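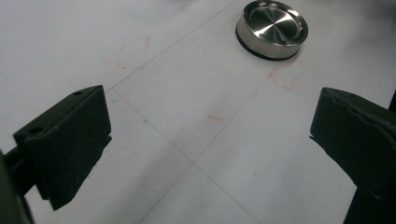

Round stainless steel piece on a pale work surface.

Nescombe 50 Smoke and Heat Alarm
Reading time: 1 minute
Last updated: 15 April 2025

The Nescombe 50 is a battery alarm for small homes, cabins and rented rooms. It has separate smoke and heat sensors and sounds if either one trips. Use it where people cook or heat with kerosene in the room they sleep in.

Heat trigger: 61 °C
Coverage: one room, up to 50 square meters
Battery: sealed, not replaceable
Mounting: ceiling or high wall, two screws (supplied)

Press the test button once a week. Do not paint the cover. The alarm does not detect carbon monoxide — for that, order the Nescombe Nalia as well.

Sold singly or in cartons of 800 for housing programs. Carton orders ship from our Balogh warehouse.

Contact Diltier Safety Supply | © Diltier | Back to top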